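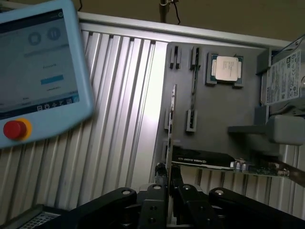

Board-level handling on the Estis cell

Nia Samuel runs the bench where Vutex is trying out Estis, a fixture-and-software kit for assembling PC parts with an arm and a two-sided gripper. The kit ships with holders for a processor, a graphics card, a hard drive and thin upright boards.

"The processor nest was usable on the first day," Samuel said. "The slot holders took longer. A thin board gives the fingers very little to hold, and if you close on it too high it flexes."

Programs are run from the pendant, with stop and pause on screen and a red emergency stop on the housing. Samuel would like larger labels.

Caradog Rowlands, who wrote the test plan, logged 2,037 picks in June. Of those, 66 needed an operator — most of them on the upright boards. "Eight were on the drive, and I put those down to our own bracket offset," he said.

Estis doesn't include force sensing at the base price. Rowlands considers that the main gap. "You can teach around it. It costs you a Sunday."

Vutex has kept the kit for a second run, with revised finger pads on order from Sayce.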